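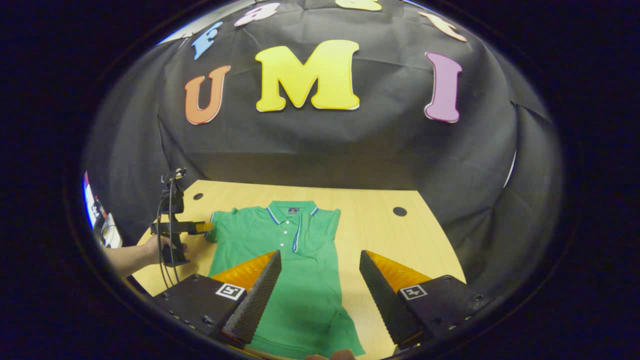 Figure 3. Cut-out letters on a black fabric backdrop, behind a wooden tabletop.

Section 3: Hanging Your Backdrop and Lettering

Welcome back! If you have worked your way through Section 2, your Dollonier crossbar is already resting on its two uprights and the feet are locked, so you are ready for the part most people bought the kit for. Take your time with it. A first set-up goes nicely in an afternoon with a cup of coffee nearby, and once you have the hang of it (sorry) you will be finished well before the coffee gets cold.

What you will need
The fabric panel, folded in its bag
The bag of spring clips
The roll of removable mounting dots
Your letters, bought or homemade
A soft clothes brush or lint roller
A tape measure
A handheld steamer, if you have one

Before you start
Wash and dry your hands, and clear the floor on both sides of the stand. Dark fabric picks up every crumb and cat hair in the house, so we like to give the table a wipe first as well.

CAUTION: Do not climb on the table to reach the crossbar. Lower both uprights to their bottom setting, hang the fabric, and raise them again with a helper.

3.1 Hanging the fabric

1. Unfold the panel on a clean table or bed with the stitched hem facing up. The hem is the top edge.

2. Find the middle of the hem, marked with a small white thread, and clip it to the middle of the crossbar.

3. Work outward from the center, placing one clip on the left and then one on the right until you reach the ends. Going back and forth like this keeps the panel from creeping to one side.

4. Decide how you want the cloth to fall. For a flat look, pull gently on the bottom corners and clip them to the uprights. For a softer, draped look, push the clips a little closer together and let the folds land where they like — black cloth is very forgiving about this.

5. Raise the uprights one notch at a time, switching sides as you go, and tighten both collars by hand.

NOTE: Fresh creases from the bag usually relax overnight. If your party is sooner than that, steam the panel from behind, moving slowly from top to bottom. Keep the steamer away from the clips and let the cloth dry fully before you put any letters on it.

3.2 Placing the letters

6. Lay all your letters out on the floor in the order you want them, and step back for a look. It is much easier to fix a spelling mistake down there! Our own Karlijn Hendriks, who tested every step in this guide, once hung a very handsome "CONGARTULATIONS" for her sister, and she has asked us to repeat this step in bold. We hope a capital NOTE will do.

NOTE: Read your words out loud, letter by letter, before you hang anything.

7. Stick mounting dots to the back of each letter, close to the tips and corners, where paper likes to curl. Wide letters such as M and W are happier with an extra dot in the middle.

8. Start with the middle letter of your longest row. Press it on lightly, check it from across the room, and then press each dot firmly while a helper holds a hand flat behind the cloth.

9. Add the remaining letters on either side. If you are using more than one row, finish the top row before you begin the next.

CAUTION: Mounting dots are small and can be swallowed. Keep the roll and any used dots away from young children and pets.

3.3 If something slips

A letter keeps falling. Brush the cloth underneath to remove lint, then use fresh dots.

The whole panel sags in the center. Add a spare clip on each side of the white thread, and check that the two uprights are set to the same notch.

The letters look crooked. Measure from the hem to the top of each letter, and trust the tape over your eyes, especially if the fabric is gathered.

3.4 Taking it all down

10. Peel the letters off slowly, starting at a corner, with your other hand holding the cloth still. Store them flat between sheets of paper.

11. Lower the uprights before you remove the clips, and roll the fabric instead of folding it if you have the space.

Spare clips and dots can be ordered from Zimbridge under part number 354. Continue to Section 4 for side panels and lights.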